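The Small Things on the Shelf

When I came to Plondley in February, my new apartment had one bathroom shelf, and this shelf was 13 inches wide. I had brought with me a suitcase full of bottles, combs and half-used creams. For the first month I kept everything in the sink cabinet, and every morning I took out six things to find the one I wanted.

It was the hairbrush that made me change. In my family a hairbrush is kept for many years. My grandmother had one of wood, and it lay always on the same corner of her dresser, with the bristles up. I never asked her why up and not down. Mine lived at the bottom of a bag, together with coins and tissues, and it looked like it.

So I began to visit shops. In Plondley there is a household store called Pitkänen, on two floors, where the brushes are upstairs beside the sewing things. I spent most of an afternoon there. The woman at the counter let me hold every brush they had, and she explained to me the difference between a round brush, which is for drying and shaping, and a flat paddle brush, which is for long hair that you want only to make smooth. I have long hair and no patience for shaping. I bought a paddle brush with a wooden handle, and I paid more for it than I have told my husband.

A wooden brush asks for a little care. You must not leave it in a bowl of water, as I did with my plastic one. I pull out the hair with the end of a comb once a week, wipe the head with a damp cloth and a drop of shampoo, and put it with the bristles down on a towel overnight. In the morning it is ready. If the handle becomes dull, a very small amount of oil is enough.

The cup came later. I was looking for a place to put combs, hair clips and the toothbrush of a guest, and I did not want glass, because our floor is tile. At the Manberg flea market, which opens at eight in the morning and is best before nine, there was a table with nothing but cups and small pots. Many were pretty, but too low, and a comb would fall out of them. I have learned to take a comb with me in my pocket when I look at cups. The seller thought this was very funny.

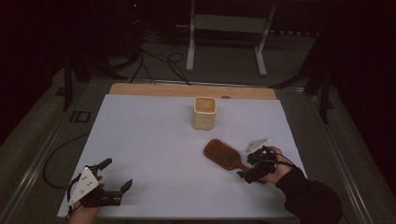
A cream color is easy to live with. It goes with wood, and it does not shout at you at six in the morning when you are looking for a clip. I also like a surface that you can feel with your fingers, although it takes more work to clean than a smooth one. For this I use an old soft toothbrush and warm water with a little soap.

The last step was the hardest, and it was to take things away. I put everything from the cabinet on the kitchen table and gave back only what I had used in that week. The rest went into a box. After a month I had opened the box two times, both times for nail scissors, so now the nail scissors have a place too.

A neighbor in Pravbridge, where I lived before, wrote to ask if I miss my big bathroom with the long counter. I miss the window. The counter I only filled.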